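How to Get Dye Run Out of Clothes After a Mixed Wash

Posted Aug 23, 2022

Dye run is the tint that pale clothes pick up when something darker has been washed with them. Most of it can be shifted if the clothes have not been through a tumble dryer. The method below is for cotton, linen and polyester, and for mixes of the three. Wool and silk are dealt with separately further down.

Before you start

Keep the clothes wet. If you open the machine and find that everything has gone pink or grey, take out the item that caused it and leave the rest damp in the drum or in a bucket of cold water. Dye that has dried into the cloth can still come out, but it takes longer. Heat is worse. Do not iron anything, do not put it over a radiator and do not run a hot wash to try to clear it.

Read the care label on each piece. You are looking for the triangle, which tells you about bleach. An empty triangle means any bleach can be used. A triangle with two slanting lines inside means oxygen bleach only. A triangle with a cross through it means no bleach of any kind, and those items should stop at step 2.

What you need

A bucket or a deep sink that you can do without overnight
Oxygen bleach powder, the sort sold as stain remover for whites or colours
Ordinary washing powder or liquid
Rubber gloves
A measuring jug and an old spoon
White cotton rag for testing

Check that the tub says sodium percarbonate or oxygen bleach. Chlorine bleach is a different thing and will take the clothes' own colour out along with the stray dye. It also turns some polyester and all elastane yellow.

Step 1. Sort what you have

Make one pile of whites, one of pale colours and one of anything with print, trim or embroidery. Treat them separately. A white shirt with navy piping belongs in the third pile, as the piping may run again once it is soaked.

Step 2. Rewash in cool water

Put the first pile straight back in at 30 degrees with a normal dose of detergent and no softener. Fill the drum no more than half way. Fresh dye is often only sitting on the surface of the cloth, and a second wash with plenty of room in the drum will carry a good deal of it away. Take the clothes out as soon as the cycle ends and look at them in daylight. Under a yellow kitchen bulb a faint pink is easy to miss.

If they are clean, dry them on a line and leave it there. If there is still a tint, go to step 3 without letting them dry.

Step 3. Test for colour loss

Skip this for plain whites. For everything else, dissolve a teaspoon of the powder in a cup of warm water, dab it on an inside seam and wait 16 minutes. Press the spot with the white rag. If the rag picks up the garment's own colour, do not soak that item. Rinse the seam well and go back to step 2 for another cool wash instead.

Step 4. Soak

Follow the dose on the tub if it gives one for soaking. If it does not, a level tablespoon to each litre of water is enough for clothes. Dissolve the powder fully in a little hot water first, then top up with warm water at no more than 40 degrees. Undissolved grains lying against the cloth can leave pale dots.

Push the clothes under and move them about so there are no air pockets. A plate on top will hold them down. Leave whites for six hours or overnight. Leave pale colours for an hour, look, and give them another hour if they need it. Do not seal the bucket with a lid, as the mixture gives off gas while it works.

The water may well turn the colour of the dye. If it is strongly coloured after an hour, tip it away and mix a new lot, or the cloth will sit in it and take some back.

Step 5. Rinse and wash again

Rinse twice in cold water, then wash at the temperature on the label. Dry in the open air. Sunlight helps with the last trace on white cotton. Only use the dryer once you are certain the tint has gone.

If it has not worked

Repeat steps 4 and 5 once. A second soak often does more than the first. After that there are run remover sachets, which work in a different way and are much stronger. They are for whites only unless the packet says otherwise. They can dull metal zips and poppers, so cover these with tape or choose something else.

I tried both methods on two old pillowcases, stained in the same wash with a red tea towel. The one in oxygen bleach came white after two nights. The one in the sachet came white in an hour but lost the stitched initials in the corner.

Wool and silk

Do not use oxygen bleach on either. Soak the piece in cool water with a small amount of wool wash, changing the water every half hour until it stays clear. Keep each change of water at the same temperature as the last. Press the water out in a towel and dry flat. If that fails, take it to a cleaner and tell them what it was washed with.

Stopping it next time

New red, maroon, navy and black items should be washed alone for the first few washes. Cheap bedding is a common cause, fleece throws less so. To find out if something is still shedding, wet a hidden corner with warm water and press it hard with a white rag. Colour on the rag means it goes in by itself.

Colour catcher sheets pick up some loose dye but will not cope with a new pair of jeans. Do not leave a finished load sitting in the drum, where damp cloths lie pressed together for hours. The same goes for damp things left on top of dark covers or towels. Dye will pass from one to the other without any washing at all.
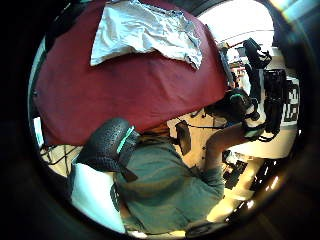 Strand: I followed this for two school shirts and a pillowcase that had gone pink. The shirts came out fine after one night but the pillowcase needed a second go, and I had to change the water three times. One thing to add is that our water is very hard and the powder did nothing until I put a spoonful of soda crystals in first.

Related guides

How to wash a feather pillow at home
Removing candle wax from a tablecloth
Why towels go stiff and what to do about it
Cleaning the seal on a front-loading machine
Getting rust marks out of white cotton
What the symbols on care labels mean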